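Monley Clothing Room: progress report to the Breathnach Fund

December 17, 2020

The grant was given to set up a sorting and pairing service for donated socks and small knitwear, to be passed on through the Brondmont and Jandstead food parcels. The report covers the period from September to now.

We have taken in 2574 items. Of these, 576 pairs of socks have been matched, folded and sent out. A further 383 single socks are being held in case the other one turns up in a later bag. Anything with a hole goes to rag.

Sorting is done at a table, one sock at a time. Each sock is unrolled, pulled straight and checked at the heel and toe before it is put with its partner. Socks that arrive balled up take longest, and many donors ball them. 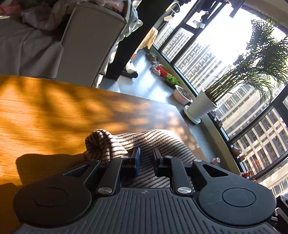
Striped socks have been slower to pair than plain ones. Two can look the same until they are laid side by side and the width of the stripes turns out to differ. We now keep stripes in a separate box and do them in daylight, which has cut down the number of wrong pairs coming back to us from Jandstead. Fluffy knits are also kept apart, as they shed on to everything else.

Spending is within budget. We have £56 left under storage, and would like to move it to paper bands for holding pairs together. Please let us know if this needs a formal request.

Deliveries to Brondmont started later than planned while the parcel rota was being changed. They are now fortnightly. Children's sizes are still short and we have asked for them in the next appeal leaflet, a copy of which will follow with the receipts.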